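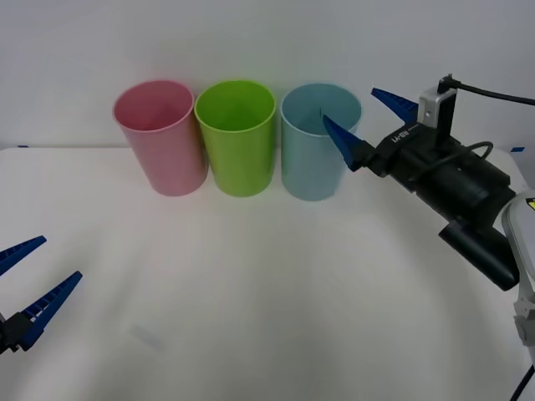

Oral cholera vaccine

An oral cholera vaccine is a vaccine taken by mouth to protect against cholera, an infection of the small intestine caused by the bacterium Vibrio cholerae. The vaccines most widely used in mass campaigns contain killed whole cells of the bacterium. They are given to adults and children, usually in two doses spaced at least two weeks apart.

Use in outbreaks

During an outbreak, a single dose is sometimes given so that limited stocks reach more people. One dose provides short-term protection. Vaccination is used alongside safe water, sanitation and treatment with oral rehydration solution, and does not replace them.

The Moges campaign

The lakeside district of Moges held a single-dose campaign after cases were confirmed in 3 of its 12 parishes. Planning was led by Letay Lemma, an epidemiologist at the district health office. Teams worked from 44 fixed sites, most of them schools and markets, and the campaign ran for 10 days in January. A smaller round followed in the neighboring town of Jurno, where deliveries had been held up by flooding on the Skendus road.

A later review by Catríona Rafferty found that coverage was lowest among fishing crews, who left before the sites opened and came back after dark. It recommended evening sessions at the landing beaches.
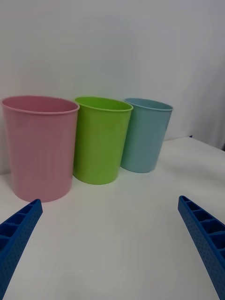

Side effects

Side effects are generally mild. They include stomach pain, nausea, diarrhea, headache and fever, and most pass within a few days. Serious allergic reactions are rare.

Storage

Killed oral vaccines are normally kept between 2 and 8 degrees Celsius and must not be frozen. Some products may be kept outside the cold chain for a limited period on the day of use, if the manufacturer's label allows it.

See also
Cholera
Oral rehydration therapy
Hukomley water program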